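4.2 Filling the snack box

1. Spread the cloth over the table and smooth out the larger creases.
2. Set the long box on one side, with its label facing outwards.
3. Lay the packets flat on the cloth, leaving space between them.
4. Lift each packet by its middle. Do not pull on the sealed ends.

Caution: Do not pack any item with a split seam.
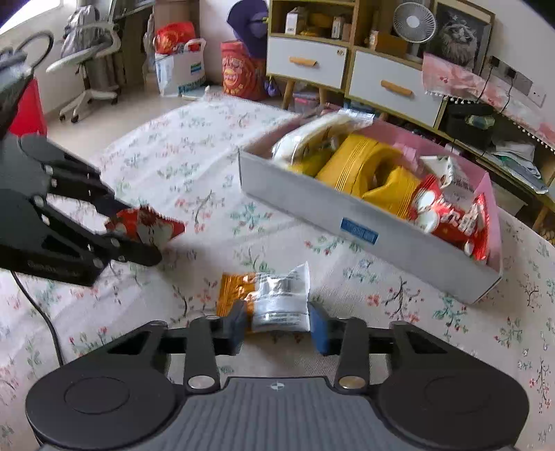 5. Place the packets in a single layer, 40 to a box.
6. Enter the total on the Varau sheet.

Note: Keep the box level when moving it.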